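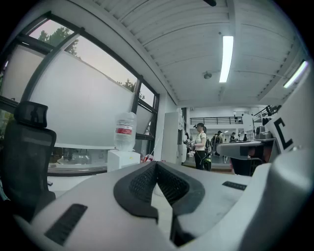
*View over the jaw pads of a hand-held gripper, with a panel marked "C" at right*

The **Detel** is a hand-held gripper used at the Starnemham workshop to record grasping motions that are later replayed on a robot arm. It has a white-and-gray body and two black jaw pads with a honeycomb-like texture, and it carries its own camera, which looks out over the pads. The builder, Stilgate, describes it as needing "almost no upkeep." The workshop's service log does not support that description, and most of what is known about the tool comes from the log.

## Background

Stilgate supplied the first Detel to Starnemham as part of a package that also included the Nutsugah cell, a single-arm station fitted with the same type of jaw. The idea behind the pairing is simple. If the tool in a person's hand and the tool on the arm are the same shape, a motion recorded with one should carry over to the other. Sales material presents this as settled. In practice it holds only while both sets of pads are equally worn, and the material does not mention wear at all.

Delali Aidoo, a technician at Starnemham, began keeping the service log in February, after two grippers that were supposed to match gave different closing widths on the same block. Earlier repairs were not written down, so any claim about how the tool behaved when new rests on memory.

## Setup

Setup is done at the start of each shift and again after any part has been changed. The printed guide gives five steps. The workshop uses seven:

1. Wipe both pads with a lint-free cloth.
2. Check the raised rims for nicks. A nicked rim is replaced even when the mesh is sound.
3. Close the jaws fully and look for light between the pads.
4. Open and close the jaws on the gauge block and note the reading.
5. Clean the camera window.
6. Walk the length of the room with the gripper held level and check that tracking is kept.
7. Record one short pick and play it back before any real work starts.

Steps 3 and 6 are local additions. Stilgate has said that the light check is unnecessary because the software corrects for small gaps. Log entries from before and after the check was added suggest otherwise, although the number of operators changed over the same period and the comparison is not a clean one.

### Tracking

The Detel works out its position from its camera view and a motion sensor in the body. It needs fixed, detailed surroundings to do this well. Blank walls and plain ceilings give it little to hold on to, and bright windows can wash out the picture. The guide advises "normal indoor lighting" without saying what that means. Operators have found that large printed letters on panels help, and that leaving the furniture alone during a session helps more. Neither finding has been tested in any organized way.

## Maintenance

### Pads

The pads take most of the wear. Stilgate rates a pair at 3000 closures. At Starnemham, pads are swapped at 800, a limit set by Mansa Ametepe after she compared used pairs under a magnifier and found the texture flattened near the tips well before the rated life. The rated figure seems to come from tests on smooth plastic blocks, and nearly everything handled in the workshop is rougher than that.

Swapping a pair means taking out two screws for each pad, lifting the pad straight off its post, and seating the new one until the rim lies flush with the body. The pads are sold as left and right, yet no one at the workshop has been able to find a difference between them. They are still fitted as labeled.

### Jaw linkage

The linkage is greased every 400 closures, a figure on which the guide and the workshop agree. Too much grease creeps forward onto the pads and ruins them, and the early log has several entries that read only "pads slick, changed." Later entries give the amount used, measured in turns of the grease pen.

### Camera

The camera window scratches easily. Dry wiping is the usual cause. A scratched window still gives a picture that looks fine to the eye, and for some weeks this was taken as proof that the scratches did no harm. Playback on the Nutsugah cell was less forgiving, with the arm stopping short of objects on one side. Replacing the window cleared the fault on one gripper. On a second it made no difference, and the cause there was never traced.

## Common faults

| Sign | Usual cause | Repair |
|---|---|---|
| Jaws close unevenly | Pad not fully seated | Remove and reseat |
| Gauge reading drifts during a shift | Loose linkage screw | Tighten, repeat step 4 |
| Tracking lost on turns | Dirty window or glare | Clean, turn away from glass |
| Recording stops without warning | Cable strain at the plug | Replace cable, add clip |
| Trigger sticks | Dust in the slide | Blow out, no oil |

The fault table in the Stilgate guide has one further row, "operator error," with the repair given as "retrain." It has been left out of the local version.

## Reliability claims

Stilgate's product sheet states that motions recorded with the Detel replay correctly on the Nutsugah cell "in nearly all cases." No trial is cited. The only count available is from Starnemham, where 71 percent of recordings made in one week replayed without a person stepping in. The week included a worn pair of pads that should have been changed on Thursday and was not, so the figure may be unfair to the tool. It may also flatter it, as recordings that looked bad were thrown out before they reached the arm. Aidoo's note beside the figure says "don't quote this," and it has since been quoted in two Stilgate brochures.

A broader doubt concerns the idea of matched jaws. People holding the gripper adjust their wrist and elbow in ways the arm cannot copy, and some grasps that feel easy in the hand put the arm at the end of its reach. Identical pads do nothing for this. Ametepe has argued that time spent matching the hardware would be better spent marking out the arm's reach on the floor, and a taped outline was tried for part of one month. Results were mixed, and the tape lifted.

## Parts and supply

Pads, windows and cables can be ordered singly. The linkage is sold only as a full assembly, though the part that wears is one small bushing. Starnemham turns its own bushings on a bench lathe, which voids the warranty. The warranty does not cover the linkage in any case.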